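Zwischenbericht an die Stiftung Veltholm
Projekt: Spielzeugausleihe Ornitico
Stand: 24. Aug. 2019

Sehr geehrte Damen und Herren,

mit diesem Schreiben berichten wir über den Fortschritt beim Sortieren der gespendeten Spiel- und Haushaltssachen. Im ersten Abschnitt haben wir 357 Teile angenommen und in das Verzeichnis eingetragen. Davon mussten wir 13 aussortieren, weil sie gebrochen waren oder scharfe Kanten hatten. Alle anderen Teile sind gereinigt.

Die Arbeit geht langsamer, als wir im Antrag geschrieben haben. Der Grund liegt bei den gemischten Spenden. Viele Familien geben uns keine vollständigen Spiele, sondern Kisten, in welchen Bälle, Ringe, Becher und einzelne Bauteile zusammen liegen. Für jedes Teil ist dann zu entscheiden, ob es allein ausgeliehen werden kann oder zu einem Satz gehört. Wir haben dafür jetzt eine feste Ordnung: zuerst kommt alles in einen großen grauen Behälter, danach in die kleinen Kisten nach Gruppen. Flache Sachen wie Tafeln und Brettchen werden stehend gelagert, damit sie sich nicht verbiegen.

In der Gruppe „Werfen und Fangen“ sind die Bälle und Ringe. Becher und andere offene Formen bilden eine eigene Gruppe, denn sie werden meistens für das Spielen mit Sand und Wasser gewünscht.
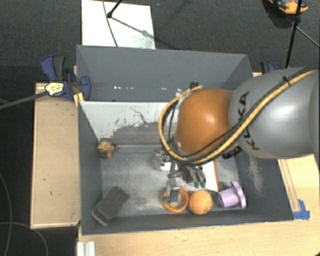
Was geschieht mit Teilen, die zu keiner Gruppe passen?
Sie bleiben 30 Tage in einer Restkiste und werden danach an die Werkstatt Gonow weitergegeben, wo man sie zum Basteln verwendet.

Zu den Kosten: Von der ersten Rate wurden Regalböden, Etiketten und Reinigungsmittel bezahlt. Die Regale haben wir bei der Firma Joubert bestellt, die Lieferung war vollständig. Ein Regal ist leider etwas zu hoch für den Raum, es wird von der Firma kostenlos gekürzt. Für die Etiketten haben wir weniger ausgegeben als geplant und möchten den Rest von 100 Euro gerne für zusätzliche Deckel verwenden. Wir bitten Sie hierfür um Ihre Zustimmung.

Bis November wollen wir die kleinen Kisten fertig beschriften und die Liste für die Ausleihe drucken. Noch offen ist die Frage, wie wir fehlende Teile bei der Rückgabe behandeln. Einen Vorschlag dazu erhalten Sie mit dem nächsten Bericht.

Mit freundlichen Grüßen
Projektleitung Ornitico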